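How to budget for a hand-held gripper before anyone sends you a quote
Wayne Li, August 21, 2020

Start with the desk, then the catalogue. Casgate will tell you their Tosside gripper works "in any room". Maybe. Write down what you want picked up, and where, before you ring them.

1. List the objects. Ours were a mouse, a remote, a pen and a keyboard. If your list is all small stuff, you don't need the heavy-duty fingers, whatever the salesman says.

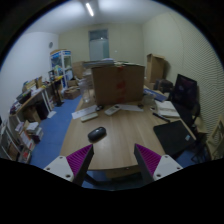 2. Split the price. The quote we had in April was 2,632 for the kit. Ask for it line by line. Ours hid 290 for "setup", and when Wing-yan Hsieh pressed them on it, setup meant a phone call. We struck it out.

3. Price the finger pads separately. They are the part I'd expect to replace. A spare pair was 39, so put several in the first order and pay for delivery once.

4. Be wary of software. Flunasis wanted 700 a year for a licence – for a tool we hadn't tried yet. Ask for a month's trial in writing. If they refuse, leave the line blank and get a second quote from Tseng.

5. Do a dry run at a desk people really use. A demo on a bare bench tells you very little about reach, or about whether your wrist will put up with an hour of it.

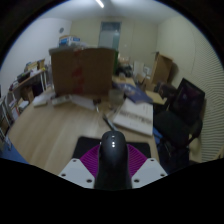

Gripper over the desk, with the keyboard to the right.

6. Keep something back for the things you forgot. I don't trust any fixed percentage for this. Go through your last two equipment orders and see what you had to buy afterwards.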